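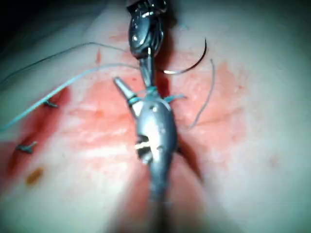
Ob Maschinen uns schon Arbeiten im Haushalt und in der Werkstatt abnehmen können, hängt vor allem davon ab, wie weich das Material ist. Kisten stapeln und Bleche einlegen läuft in vielen Betrieben seit Jahren. Bei Stoff, Schnur und Faden wird es schwierig, weil sich die Form bei jeder Berührung ändert. Blauer Faden, in ein paar Windungen um die Spitzen zweier Instrumente gelegt, dazu eine gebogene Nadel und ein schmaler Schnitt im Übungsgewebe: Wer einen Knopf annähen will, hat es mit denselben Schwierigkeiten zu tun, nur in gröberem Maßstab.

Maschinen bei der Arbeit
Bilderstrecke, Stand 6. Mai 2025

Nähen und Knoten
Zwei Spitzen dicht beieinander, dazwischen die Schlinge. Links sitzen zwei ältere Stiche mit kurz geschnittenen Enden.

Wie weit ist das vom Nähkorb entfernt?
Ziemlich weit. Chirurgische Instrumente dieser Art werden in der Regel von einem Menschen geführt. Für die Flickwäsche müsste eine Maschine den Faden selbst finden, aufnehmen und auf Zug halten. In der Polsterei Kadlec haben wir im November 18 Knöpfe von einer Versuchsanlage annähen lassen. Elf hielten, bei den übrigen war der Faden nicht fest genug angezogen. Von Hand dauert ein Knopf dort keine zwei Minuten, die Anlage brauchte im Schnitt 20.

Wäsche
Handtücher faltet der Versuchsaufbau von Droltedar inzwischen brauchbar, wenn sie einzeln und glatt auf dem Tisch liegen. Aus einem vollen Korb heraus gelingt es selten. Spannbettlaken wurden nach mehreren Anläufen aus dem Programm genommen.

Küche
Bei Vellow räumt ein Arm Teller und Becher aus der Spülmaschine. Von 119 Teilen landeten 38 nicht dort, wo sie hingehören, meist flache Deckel und dünne Löffel. Zu Bruch ging ein Glas. Töpfe mit angebrannten Resten bleiben vorerst Handarbeit.

Werkstatt
Schrauben aus einer Schale greifen und in vorgebohrte Löcher setzen funktioniert in der Montage von Dancombe über ganze Schichten. Kabel durch eine Öffnung führen und dahinter verknoten macht dort weiterhin ein Mensch. Der Grund ist der gleiche wie beim Faden: Das Ende liegt jedes Mal anders.

Zwischenstand
Feste Teile an festen Plätzen: ja. Weiche Teile unter Aufsicht: teilweise. Einen Knopf annähen, während man einkaufen geht: noch nicht.

Die Angaben zu Stückzahlen und Zeiten stammen aus unseren eigenen Besuchen in den genannten Betrieben. Korrekturen und Hinweise nehmen wir über das Kontaktformular entgegen.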